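Section 7: Setting Out the Beaker Station

7.1 Purpose of this section

The beaker station forms part of the Skillness table programme used at the Okthorpe and Raju training rooms. It is intended for learners who are practising reaching, placing, pouring and the ordinary work of laying and clearing a table. This section covers the preparation of the table, the setting out of the plastic cups, and the cleaning and storage of the set at the end of a session. The learner tasks themselves are given in Section 12.

Staff setting out the station for the first time should read the whole section before beginning. A trained member of staff should need no more than 15 minutes from opening the store cupboard to receiving the first learner.

7.2 Items required

Station table, white top
Cup set, plastic, mixed colours
Soft cloths, two
Mild washing-up liquid and warm water
Storage crate with lid
Station record card

Glass, china and metal cups must not be substituted, even where a learner has asked for them. Cups brought from home may be used for the drinking tasks only and should be kept apart from the set.

7.3 Preparing the table

1. Place the table on level floor, clear of doorways and radiators. Leave enough room for a wheelchair to be brought up to the front edge.

2. Lock all four feet. Press down on each corner in turn. If the table rocks, adjust the foot nearest the corner that lifts and test again.

3. Wipe the top with a damp cloth, working from the back edge to the front. Dry it with the second cloth.

4. Look across the top from a low angle, with the room lights on. Any smears or crumbs will show up. Wipe again if necessary.

5. Do not lay a tablecloth, paper or non-slip matting unless the learner's plan calls for it. Matting alters the way a cup slides and makes the results difficult to compare from one session to the next.

Caution: Do not use scouring powder, bleach or abrasive pads on the white top. Scratches hold dirt and cannot be polished out. Tables that have been scratched should be reported to the stores desk and marked on the record card.

7.4 Checking the cups

1. Take the cups out of the crate one at a time and separate any that have been stacked. Cups that have stuck together should be eased apart with a slight twist. Do not knock them against the table.

2. Run a finger around each rim. Withdraw any cup that is split, chipped or rough.

3. Stand each cup on the table and tap it lightly near the rim. A cup in good order will settle at once. One that goes on rocking has a warped base and should be replaced.

4. Select the colours named in the learner's plan. Where the plan names none, use any three that the learner can tell apart easily.

Note: Some learners find pale colours hard to pick out against the white top. In such cases choose the stronger colours from the set, and record the choice so that the next member of staff can repeat it.

7.5 Setting out the row

1. Stand the cups upright, open end uppermost, towards the far part of the table as seen from the learner's chair.

2. Place the nearest cup first and build the row away from it, so that sleeves do not pass over cups already in position.

3. Keep the cups close together but do not press them into one another.

4. Clear the near part of the table of all loose items, including the record card and pens.

5. Sit in the learner's chair and check the row from there before the learner arrives.

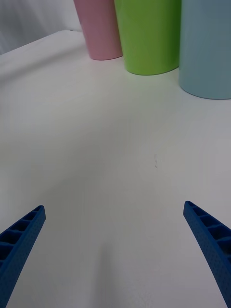

The row may be set square to the front edge of the table or on a slant, according to the plan. A slanted row is generally preferred for early sessions, as it gives the learner one cup within easy reach and others that call for a longer stretch. With pink placed farthest back, green in the middle and light blue closest, the colours can be used as spoken prompts in order of distance, and the learner may be asked for "the blue one" before moving on to the others. Seen from a low seat the cups will partly overlap; where this confuses the learner, widen the spaces a little and leave the order of colours as it is.

7.6 During the session

Cups should be returned to the row between attempts. If a cup is dropped, check the rim as described in 7.4 before putting it back. Any cup used for drinking must be taken out of the row and washed before another learner handles it.

Caution: Water for the pouring tasks must be cold or lukewarm. Hot drinks are not to be brought to the station at any time. Spills on the floor should be dried at once – the session stops until this has been done.

7.7 Clearing and storage

1. Wash the cups by hand in warm soapy water, rinse and leave upside down to drain.

2. Stack only when fully dry, with no more than seven to a stack. Taller stacks tend to jam.

3. Place the stacks on their sides in the crate and fit the lid.

4. Wipe and dry the table top as in 7.3, then unlock the feet.

5. Complete the record card, noting the colours used, the order of the row and any items withdrawn.

Replacement cups are supplied by Bisetti under stores code 47 and may be ordered singly or as a full set. Rooms are asked to check their stock each June and to send in the count with the yearly furniture return.

Section last revised 2018-04-08.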